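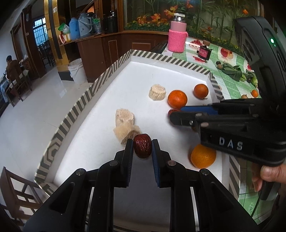 손 그리퍼로 말린 대추를 잡는 모습. 오른쪽에는 다른 그리퍼와 귤이 있습니다.

홈 | 게시판 | 자작 공방 | 부품 나눔 | 검색 | 로그인

말린 대추를 잡을 때 손가락 패드가 미끄러집니다. 패드 재질과 힘 조절에 대해 여쭙니다

Noelia Herrero

안녕하세요. 저는 한국어를 배운 지 오래되지 않았습니다. 문장이 어색한 곳이 있으면 미리 양해를 부탁드립니다.

저는 Iltberg 공유 작업실에서 작은 로봇 팔을 만들고 있습니다. 팔의 이름은 Ada입니다. 식탁 위에 있는 과일이나 말린 식재료를 집어서 그릇에 옮기는 것이 목표입니다. 팔에 달 그리퍼는 손가락 두 개가 평행하게 움직이는 방식으로 정했습니다. 팔에 달기 전에 먼저 사람이 손에 들고 여러 가지 물건을 잡아 보면서 손가락의 모양과 패드를 결정하려고 합니다. 사진에 있는 것처럼 손가락 안쪽에 파란색 패드가 있는 그리퍼를 참고하고 있습니다. 제 것은 부품을 직접 출력하고 링크를 볼트로 조립했습니다.

귤은 거의 문제가 없습니다. 큰 것도 작은 것도 잘 잡힙니다. 문제는 말린 대추입니다. 껍질에 주름이 많기 때문에 패드가 주름의 높은 부분에만 닿는 것 같습니다. 살살 잡으면 들어 올릴 때 대추가 한 바퀴 돌면서 떨어집니다. 세게 잡으면 대추가 납작하게 됩니다. 한 번은 손가락 사이에서 튀어 나가서 바닥까지 굴러갔습니다.

제가 지금까지 해 본 것을 적겠습니다.

첫째로, 패드를 얇은 고무판에서 실리콘으로 바꾸었습니다. 조금 좋아졌지만 대추가 도는 현상은 그대로입니다.

둘째로, 서보의 닫힘 위치를 바꾸어 보았습니다. 지금 코드에서는 목표 위치까지 한 번에 닫습니다. 물건의 크기를 모르는 상태에서 닫기 때문에, 작은 대추에는 힘이 부족하고 큰 대추에는 힘이 너무 많은 것으로 생각됩니다.

셋째로, 같은 대추를 같은 자리에 놓고 33번 반복했습니다. 그중 15번은 그릇까지 갔습니다. 나머지는 들어 올리는 순간이나 옮기는 중간에 떨어졌습니다. 대추를 가로로 잡는 경우와 세로로 잡는 경우를 구별해서 기록하지 않은 것은 저의 실수입니다.

그리고 하나 더 있습니다. 물건이 여러 개 가까이 있을 때, 손가락의 바깥쪽이 옆에 있는 물건을 밀어 버립니다. 특히 둥근 귤이 옆에 있으면 귤이 굴러가서 다음 동작의 위치가 전부 틀리게 됩니다. 테이블 가장자리에 낮은 턱을 붙이면 도움이 될까요? 아니면 손가락을 더 얇게 만드는 것이 맞을까요?

정리하면 다음 세 가지를 알고 싶습니다. 주름이 있는 작은 물건에 좋은 패드의 두께와 경도, 힘 센서 없이 잡는 힘을 조절하는 방법, 그리고 손가락의 적당한 두께입니다. 자세한 답이 아니어도 괜찮습니다. 경험을 들려주시면 감사하겠습니다.

Voyle

대추는 저도 고생한 재료라서 반갑습니다. 저도 외국에서 와서 글이 조금 딱딱할 수 있습니다.

먼저 패드입니다. 저는 실리콘의 경도보다 두께가 더 중요했다고 생각합니다. 얇은 실리콘을 단단한 손가락에 바로 붙이면 표면은 끈적해도 깊이 눌리지 않습니다. 그러면 주름의 꼭대기만 닿는 것은 고무판과 같습니다. 저는 뒤쪽에 부드러운 발포 스펀지를 넣고, 앞쪽에만 얇은 실리콘을 붙였습니다. 두 층을 합쳐서 4 mm입니다. 대추가 패드 속으로 조금 들어가면 도는 현상이 많이 줄어듭니다. 스펀지는 시간이 지나면 눌린 모양이 남기 때문에 교체하기 쉽게 만들어야 합니다. 저는 양면테이프를 사용하고, 옆에 작은 홈을 만들어서 손톱으로 뗄 수 있게 했습니다.

도는 문제는 잡는 위치에도 원인이 있을 것입니다. 대추는 길쭉한 모양이므로 한쪽 끝을 잡으면 무거운 쪽이 아래로 내려갑니다. 저는 긴 방향의 가운데를, 손가락이 짧은 폭을 누르도록 잡습니다. 다시 시험하실 때는 방향을 꼭 기록해 보세요. 제 생각에는 실패한 것 중 많은 수가 끝을 잡은 경우일 것 같습니다. 물론 보지 않았으니까 확실하지 않습니다.

힘 조절은 센서가 없어도 어느 정도 가능합니다. 서보가 전류 값을 읽을 수 있는 종류인지 확인해 주세요. 가능하면 다음과 같은 순서로 합니다.

1. 빈 상태로 천천히 닫으면서 전류를 기록합니다. 이것이 마찰만 있을 때의 값입니다.
2. 물건이 있을 때 같은 속도로 닫습니다. 값이 올라가기 시작하는 위치를 접촉 위치로 봅니다.
3. 접촉 위치에서 조금만 더 닫고 멈춥니다.
4. 아주 조금 들어 올린 다음, 값이 떨어졌으면 다시 조금 닫습니다.

저의 프로그램에서는 읽은 숫자가 194를 넘으면 멈추게 했습니다. 이 숫자는 제 서보와 제 링크에서만 의미가 있습니다. 그대로 쓰지 마시고 1번부터 직접 재 보시기를 바랍니다. 링크의 볼트를 너무 세게 조이면 빈 상태의 값이 이미 높아서 접촉을 구별할 수 없습니다. 저는 이것을 모르고 며칠 동안 코드만 고쳤습니다.

전류를 읽을 수 없는 서보라면, 손가락과 링크 사이에 약한 스프링을 넣는 방법이 있습니다. 닫힘 위치가 조금 지나쳐도 스프링이 남은 거리를 받아 줍니다. 정밀하지는 않지만 대추와 귤을 같은 코드로 잡는 데에는 충분했습니다.

Stonley

그냥 흡착컵 쓰세요. 귤은 잘 됩니다.

대추는 안 해 봤습니다. 테이블 턱은 있으면 편합니다. 떨어진 귤을 줍는 시간이 줄어요.

Voyle

윗분의 답에 조금 덧붙이겠습니다. 흡착컵은 주름진 표면에서 공기가 새기 때문에 말린 대추에는 어려울 것입니다. 턱은 저도 찬성합니다. 하지만 턱은 귤이 테이블 밖으로 나가는 것만 막고, 옆의 물건을 미는 문제는 남습니다.

손가락 두께에 대한 질문을 제가 빠뜨렸습니다. 전체를 얇게 하면 휘어집니다. 끝부분만 쐐기 모양으로 깎고 뿌리는 두껍게 두는 것이 좋습니다. 그리고 처음부터 크게 벌린 상태로 내려가지 말고, 물건의 폭보다 조금만 넓게 벌려서 위에서 수직으로 내려가 보세요. 저는 손가락을 다시 출력하지 않고 이것만으로도 귤을 미는 일이 많이 줄었습니다.

Noelia Herrero

두 분 모두 감사합니다. 볼트 이야기를 읽고 바로 확인해 보았습니다. 제 링크도 손으로 움직이면 뻑뻑했습니다. 볼트를 조금 풀고 풀림 방지 너트로 바꾸었더니 훨씬 부드럽습니다. 서보는 전류를 읽을 수 있는 모델이어서 1번부터 다시 재고 있습니다.

스펀지는 작업실에 남은 것이 두꺼워서 칼로 얇게 자르는 중인데, 똑바로 자르는 것이 쉽지 않습니다. 패드가 완성되면 가로와 세로를 나누어서 다시 33번씩 시험하고 결과를 이 글에 적겠습니다.

문의하기 | 이용 약관 | © Iltberg 공유 작업실 게시판 | 맨 위로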